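Proyecto Sindon: buenas prácticas para manipulación robótica de materiales flexibles
Informe de avance para Schwerdtfeger, septiembre
Redacta: Iestyn Gape

1. Estado general

El borrador de la guía tiene ya 42 reglas. En junio eran 100, pero Orathai Chareonsuk las leyó en voz alta durante una reunión y varias no sobrevivieron a la experiencia. La que pedía «actuar con sensatez» se retiró por imposible de auditar.

2. Reglas de agarre

La regla 7 obliga a registrar qué toca cada dedo antes de cerrar la pinza. Con láminas rígidas se cumple sola. Con material fino que se arruga y ganchitos metálicos junto al borde, Tin-yau Liu y Seon-mi Ma siguen sin ponerse de acuerdo sobre qué cuenta como contacto. Llevan 2 versiones cada uno.
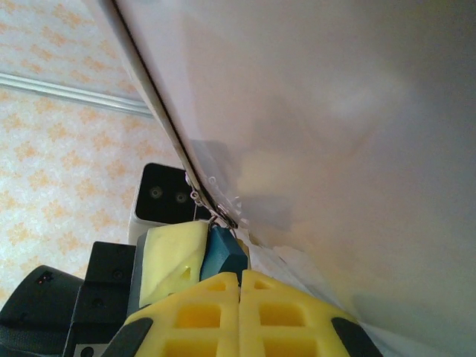
3. Registro de incidencias

El formulario de Retitz ocupaba más tiempo que la incidencia. Lo hemos reducido a una página y Jamshid Moradi ha dejado de enviarnos el suyo en blanco.

4. Pendiente

Definir «contacto». Revisar la fijación de las almohadillas. Completar las 200 repeticiones acordadas con Breteteo, que pregunta por ellas con admirable regularidad. No solicitamos ampliación de presupuesto en este periodo; la solicitaremos en el siguiente.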